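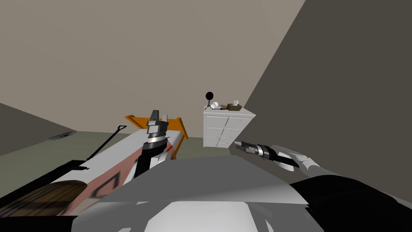
Notes on Teleoperation in the Simulated Bedroom

Jun 2, 2022

This post records the procedure now followed on the Brivside project when an operator shows a two-armed robot how to carry out household tasks by remote control. It is written for colleagues who have joined the work recently, and for those at partner groups who have asked how our demonstrations are collected. The opinions are my own and should not be read as the policy of any organisation.

All of the work covered here takes place in simulation. The operator wears a headset, sees the room from the robot's point of view, and moves a hand controller for each arm. The arms follow. Every movement is stored by Zarix, our recording software, and later used to train a model that attempts the same task without a person in control.

Choice of room

The bedroom was selected after a long period spent on kitchens. Kitchens are well covered in the published literature, and the tasks tend to be performed at one height, on one counter. A bedroom asks for more reach. The bed takes up a large share of the floor, the dresser stands beyond it, and the operator must decide early whether a task belongs to the left arm or the right.

The dresser is the centre of most current tasks. It has two columns of drawers in four rows, with small dark handles, and a few objects are kept on top: a black lamp, a white cup and a green tissue box among them. The cup may start upright or on its side. Righting a cup that lies on its side is a favourite exercise for new operators, who generally expect it to be simple and find that the wrist must turn much further than they had planned.

Starting positions

In our earliest sessions, every demonstration began from the same neutral pose, with both arms held evenly in front of the body. The recordings were tidy and easy to compare. The trained model, however, behaved poorly whenever it found itself in any other position. If one arm had drifted upward in the course of a task, the model had no useful record of how to bring it back.

Operators are now asked to begin from uneven poses. One gripper may point to the ceiling over the bed while the other is already level with the dresser drawers. The operator should not correct the idle arm before starting. It should be brought into a sensible position only when the task calls for it, so that the correction forms part of the demonstration.

I was doubtful about this change when it was proposed, as it made the first few seconds of each recording look careless. I have since come round to it. New operators should be prepared for some discomfort, and should take a moment to look at both arms before moving either.

Opening a drawer

The drawer task remains the one on which most training time is spent. The gripper should approach the handle slowly and from directly in front. An approach from the side often looks correct in the headset, but the fingers tend to close on the edge of the handle and slide away once the pull begins.

Operators should stop briefly before closing the fingers. A short pause gives the model a clear point at which the approach ends and the grasp starts. Long pauses are a different matter. A recording in which the arm waits while the operator thinks will teach the model to wait as well, and we trimmed a large number of such recordings last September before they could be used.

The pull itself should be straight and even. If the drawer sticks, the operator should release, back away and try again. Failed attempts followed by a recovery are kept. Failed attempts followed by a reset are discarded.

The lower drawers are harder than the upper ones. The forearm can hide the handle from view, and the natural response is to lean forward in the headset, which changes the view without moving the robot's body. Please keep the head steady and adjust the elbow.

Review of recordings

Our target for this stage was 2,000 demonstrations. At the time of writing, 1,820 have passed review. Each is watched by 2 reviewers who did not operate the robot in that session. They look for contact between the arm and the bed, objects passing through one another, and sudden jumps caused by lost tracking.

Contact with the bed has been the most common reason for rejection. The blanket in our room has a bold black pattern on pink, and its heavy lines make it difficult to judge how close the gripper is to the surface. A plainer blanket was suggested. We decided to keep the patterned one for the present, on the view that real bedrooms are seldom plain, and to give operators more practice in judging distance instead.

Disagreements between reviewers are settled by a third viewing at half speed. This has been slow, but the number of disputed recordings has fallen as the written guidance has improved.

Length of sessions

Sessions were shortened in the spring. Movements become broader and less careful as an operator tires, and the change shows plainly in the recorded paths. Operators may stop at any time, and are asked to end the session after a run of poor attempts. A smaller number of good demonstrations is of more use to us than a full schedule.

The same tasks will be attempted next in the Moynihan layout, where the dresser is placed closer to the bed and the right arm has less space in which to turn. The Conico hand controllers will be used for both layouts so that the results can be compared fairly. Operators who have completed the drawer task in the present room may request access to the new one through the usual booking sheet, and should read the revised notes on elbow position before their first session.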